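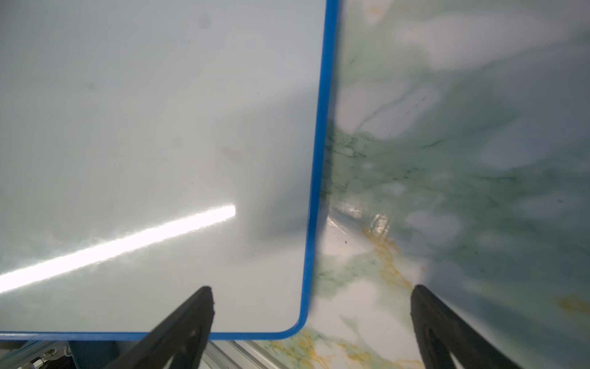

Recording your first set of wipes

A good set of examples begins with a surface you know well, so spend a few minutes at the table before you touch the Jovgate recorder. Wiping is the task we like to start people on, as it forgives a clumsy hand and you can practice it all afternoon. Any smooth board will do. The white one with the blue border has faint smudges and gray marks scattered over it, and light marks like those are just the sort of thing you want your learner to meet early on. Look for glare too - a bright streak of light runs across part of that board, and your own lamps may well give you one like it.

1. Set the board flat on the table, with its near edge well within reach of both fingers.

2. Open the Jovgate recorder and start a new set. Give it a plain name you will still understand in April.

3. Close the fingers on the cloth, then press Record. Wait for the tone before you move.

4. Guide the arm through one full wipe at an easy pace, the way you would clean a kitchen counter with somebody asleep in the next room.

5. Lift clear of the board, press Stop, and mark the take Keep or Drop. Be generous with Drop!

6. Move the board a little, turn it a little, and go again.

Note: The recorder holds 59 takes in a set and then opens a new one by itself. Freya Mapplebeck built our own wiping collection at Heywood this way, a set or two each morning, and had 1808 kept takes by the end. You will see useful training results well before that, usually by 1000.

Caution: Keep your free hand off the border while the arm is live. The fingers close without a warning sound.

Caution: If the arm stalls three times in one set, stop and run the joint check before you record any more.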